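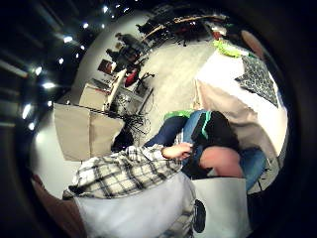
The big white table at the office, and the patterned cloth I should have left in a drawer.

My aunt left me a tablecloth and 3,410 buttons. The buttons I understood, because she'd been threatening me with them my whole life. The tablecloth was a mystery. It's dark gray with a little white pattern, and it came with a note pinned to one corner that said, in her terrible handwriting, Ask Emrys Parri what he did to it.

I work with Emrys Parri. I sit two desks down from him! I'd never once heard him mention my aunt, and she'd certainly never mentioned him, so I did what any sensible person would do and brought the thing to work in a grocery bag. I waited until he went for coffee, threw it over the big white table, sort of crooked, and ran back to my chair.

"What are you doing?" said Amarachi, who misses nothing.

"Setting a trap," I said.

"With a tablecloth?"

"It's a very particular tablecloth."

She rolled her chair closer. By then Osian had noticed too, and he wanted to know if there was going to be cake. I said no. He looked at the cloth again, as if cake might still come of it, and then he sat down to wait with us, so that was three people pretending to read the same email.

Emrys came back with his cup. He walked past the table, put the cup down, and walked back. He lifted one edge of the cloth and turned it over, and he ran his thumb along the hem for such a long time that I started to feel bad – it's one thing to set a trap and another to watch somebody step in it.

"Where did you get this?" he said. He didn't even look around to see who'd answer.

"My aunt," I said. "She lived on Trestell Street. Over the bakery."

"I know where she lived," he said. "I hemmed this. I was nineteen and I rented her back room, and I was 30 dollars short in April, so she handed me a needle." He held up the corner. The stitches marched along nicely for a few inches and then went completely off the road. "She made me do this side 5 times. Then she said to leave it, she wanted to be able to find it in the dark."

Amarachi had stopped pretending about the email.

"Did you ever pay her the 30 dollars?" Osian asked.

Emrys folded the corner back down and smoothed it with his palm.

"No," he said. "Did she leave you the buttons?"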